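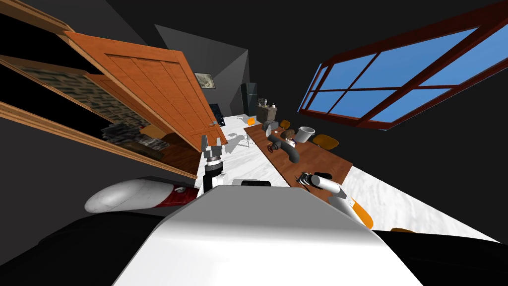
Section 2: Getting the room ready and fitting the sensors

Welcome to the fun part! Your Davard draught and warmth kit can tell you a surprising amount about a room, but only if the sensors go in sensible places, so have a wander round before you peel the backing off anything. Start with the openings. A room with a tall wooden door and a large window, like the one shown with its door swung open, has two obvious places for air to sneak through, and you'll want a sensor near each. Big open cabinets matter too (air moves differently around them), so jot them down on your room plan.

You will need: the hub, the two door and window sensors, the sticky pads, a soft dry cloth and a pencil.

1. Plug in the hub and wait for the green light to stop blinking.

2. Wipe the door frame and window frame with the dry cloth. Please don't use polish or spray cleaner, as the pads won't grip afterwards.

3. Hold the first sensor against the door frame on the hinge side, 70 mm up from the floor, and mark its top edge in pencil.

4. Peel, press and hold. Count slowly to twenty. We know it feels like ages!

5. Do the same at the window, on the lower part of the frame. Keep the little slots facing into the room.

6. Press the button on each sensor until it beeps, then open the Gratance app and tap Find sensors.

7. Close the door and window and leave the room alone overnight. The first reading is your baseline, and everything later gets compared with it.

Note: The app shows a draught score from 0 to 1000. One of our testers, Rhonda Ross, began with 944 in her back bedroom and was thrilled to have such a leaky room to work on. High scores are great news in a way, because small jobs make a big difference.

Note: If you have the older Burkeo hub, hold its side button down during step 6.

Caution: Never cover an air vent to bring your score down, especially in a room with a fire, boiler or gas heater.

Caution: Keep sensors and spare batteries away from small children.

When the baseline is saved, go on to Section 3, Sealing strips and brushes.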